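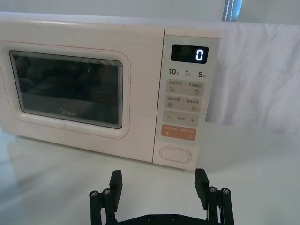 Forums > Expeditions > Winter and High Altitude > Druner north ridge

Druner north ridge: notice to parties on the fixed line

28 replies · 6 shares

Ermira Begović (moderator)
26/03/2021
Members planning to attempt the north ridge of Druner this spring are asked to note the following. The fixed line between Camp 1 and Camp 2 was placed by the Živković party in December and has not been inspected. Two sections beneath the rock step are reported to be buried. Parties should carry sufficient rope to protect the step independently. Applications for the ridge close 14 days before departure from Mellia, and late applications will not be considered.

meritz_section
On behalf of the Meritz section, I thank the moderator for this notice. Our party of four intends to leave Mellia in the second week of the season. May we ask whether the 90 metres of rope left at Camp 1 remains available for general use, or whether it belongs to the Živković party?

Ermira Begović (moderator)
The rope remains the property of the Živković party. It may be used in an emergency and must be reported afterwards.

col_and_cornice
I must disagree with the advice concerning the step. Those of us who climbed it before any line was placed found that the left-hand gully avoids it entirely. To tell parties to carry additional rope over such ground adds weight without adding safety. The gully should be recommended as the normal route.

tarnside
With respect to the previous member, the gully was suitable in the conditions he describes. Last season the upper part was bare ice and our party turned back from it after losing 2 screws. I would not wish to see it recommended to anyone who has not climbed it before. We returned to the step and reached Camp 2 eleven hours after leaving Camp 1.

col_and_cornice
I accept that the gully was icy on that occasion. An early start would nevertheless have given the party time to belay it properly. Eleven hours between those camps is itself a cause for concern.

tarnside
The start was made at 2 in the morning. The delay was due to wind on the lower ridge, as our report to the section states.

Ermira Begović (moderator)
Members are reminded to confine their remarks to the route. Both accounts will be added to the route notes, with the season stated against each. The notice stands as written.

meritz_section
We are obliged for the reply on the rope. Our party will carry its own and will take the step. We shall send a note on the state of the buried sections once we are back in Mellia.

Page 1 of 3 · 11 shares of this page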